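The Long Way Around a Breakfast Table

There is a bakery in Clistside that opens at five in the morning, and by a quarter past there's already a line. I know because I stood in it on a Wednesday in February with my coat zipped to my chin, behind a man in slippers who was buying rolls for his whole street. I had come to town to write about breakfast. I thought it would take me a morning, and I ended up staying long enough to have a usual order!

Clistside is a hill town with more steps than sidewalks, and people there take the first meal of the day more seriously than anyone I've ever met. Offices open late so that families can sit down together. The school bell rings at nine. Ask for a coffee to go and you'll get it, but with a look, and probably with a chair.

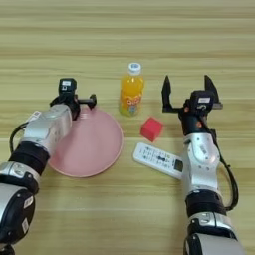 Rosaura Ospina runs the bakery with her cousin, and she has been getting up at two in the morning for most of her adult life. She makes a soft, slightly sweet bread called clorari, shaped like a fat crescent and brushed with milk before it goes in the oven. She let me try shaping a tray of it. Mine looked like mittens. Hers all came out alike, and she talked the entire time — about her knees, about the price of flour, about a wedding she was refusing to attend — without once looking down at her hands.

"The dough tells you when to stop," she said, which was generous, given that the dough had told me nothing at all.

On an ordinary day she bakes 400 of them, and they are gone by eight. If you want one at nine, you'd better have a neighbor who likes you. What I loved most was how people carried them home, in a cloth tied at the corners, held against the chest like something alive. Everybody's cloth is different, and Rosaura can tell you who is at the back of the line just from the pattern. 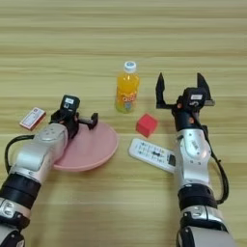 Down the hill is the Paucar, the little covered market where the rest of breakfast comes from. It's one long room with a tin roof, and in the early hours it's wonderfully loud. There's white cheese sold by the slab, eggs in straw, and a woman who will slice you a papaya and argue with you if you don't want lime on it. (Take the lime. She's right.) I went every morning and I still don't think I got to the end of it, mainly because someone always stopped me to ask what I was having and then told me what I should be having instead.

I got invited home by complete strangers, more than once, and each table was its own small country. One family ate in near silence with the radio on. Another had a grandmother who fried everything, including the leftover clorari, in butter, until the edges went dark and crisp. I have tried this in my own kitchen since, and I can report that it's every bit as good as it sounds.

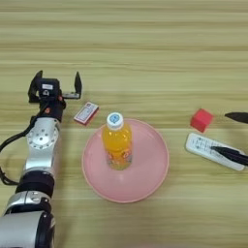 An orange drink, a pink plate and a red cube: the morning table takes its time in Clistside.

The person who really made me understand the place was Heriberto Londoño, who is 70 and used to drive the bus to Wornach, the next town over. For years he missed breakfast at home, so his passengers started bringing it to him. First an egg wrapped in a napkin, then soup in a jar, and then somebody's aunt put a folding table in the aisle. He swears the bus left on time every day. His former passengers laughed pretty hard when I repeated that.

He's retired now, and he still eats with a few of them. They meet at his house and sit in the order they used to sit on the bus, driver in front.

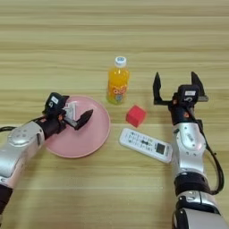 I asked Heriberto if he ever skipped it, just had a coffee standing up and got on with things. He thought about this for a good long while, tearing his bread into pieces. Then he asked me, very kindly, if I was feeling all right, and passed me the cheese.

My bus out was at ten. Rosaura had tied up two clorari for me in a blue checked cloth, and I'd eaten both before we reached Wornach. She wants the cloth back, so I'm going again in the spring.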